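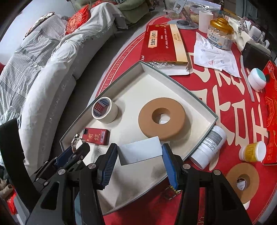

Nerea Garrido would like everyone in Cuesta to know that a present does not have to be new to be a good one, and she has been telling people so, kindly and at some length, ever since the gift swap at Senia Hall outgrew its first room.

The swap is back this winter for its third season, and it has become one of those evenings that people plan their errands around. The idea could hardly be easier. You bring something in good shape that you were given and never quite found a use for, you set it out on one of the tables, and you go home with something that suits you better. Last time 205 people came through the doors, which was a good many more than the chairs allowed for, and by closing time some 256 items had found a new home, among them a bread machine, a very handsome set of soup bowls and a wristwatch that two cousins very nearly fell out over.

"My aunt gave me the same scarf three years running," Garrido said, laughing, "and I loved her dearly, but I have only the one neck."

This year the swap has a little more room to spread out, with 33 tables promised between the main hall and the old reading room next door. The Natadano bakery on Esness Street is sending over almond rolls and coffee, and there will be a corner for children's books and puzzles (complete ones, please, as last season brought a few disappointments in that line). Clothing is welcome if it has been washed. Large furniture will have to wait for the outdoor swap in July.

Doors open at 5 p.m. and the tables are cleared at 8. Entry is free, and anything left over goes to the thrift store on the square.

Posted 10/02/2020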